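Bench top flatness before gluing up torsion boxes
Workshop and Benches > Surfaces

stallano_14
24 Mar 2010
Bench top is a 2 inch MDF lamination on a steel frame. Straightedge shows a low spot near one corner, feeler gauge says 12 thou over 14 inches. I want to glue torsion boxes on it. Do I flatten the top or shim the work?

kerfline
Shim the work. A torsion box copies whatever it sits on, but the skins only need support at the grid lines. Tape and card at the low corner, check with winding sticks, glue up. MDF does not plane well and if you sand it you will chase the low spot all over the top.

bustar
Disagree. Shims move when you put 100 pounds of weight on the skin. Check the steel frame first. If the frame is twisted the top will follow it, and no amount of card fixes that. Loosen every bolt between top and frame, let it sit overnight, measure again before you do anything else.

stallano_14
Frame is a Torgate kit, bolted, not welded. Bolts are tight. I never checked the frame by itself.

kerfline
Then bustar's test costs you one night. Do it. I still say shims are fine if you tape them down.

thaweesak
Which straightedge? 12 thou is inside the error of most aluminum levels sold as straightedges. Flip it end for end and measure the same spot. If the number changes, the tool is out and the top may be fine.

stallano_14
Level, not a real straightedge. Flipped it just now. Got 12 one way, 2 the other.

bustar
Well, there is your answer. Borrow a ground edge before you touch the bench. I would still loosen the bolts.

thaweesak
Agree on the ground edge. Don't average the two readings either, the error in a bowed level is not the same along its length.

kerfline
Separate question, what finish is on the top? Squeeze-out will bond to raw MDF. Two coats of paste wax and it pops off with a scraper. Pale paint under the wax helps, you can see drips on it.

thaweesak
Seconding pale paint, flat sheen. Gloss throws glare right where you are trying to sight under the edge. Light gray is what I would pick. 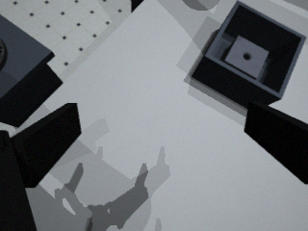
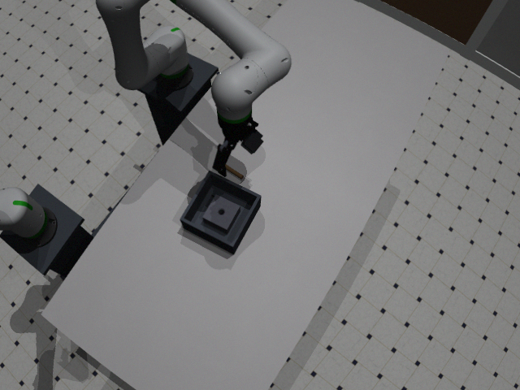
Both are renders. Light gray top in each, pegboard is in the first one.

kerfline
Gray is OK. I use white and touch it up every August.

stallano_14
Gray it is. Bolts are loose as of tonight, will post numbers when I have a proper edge.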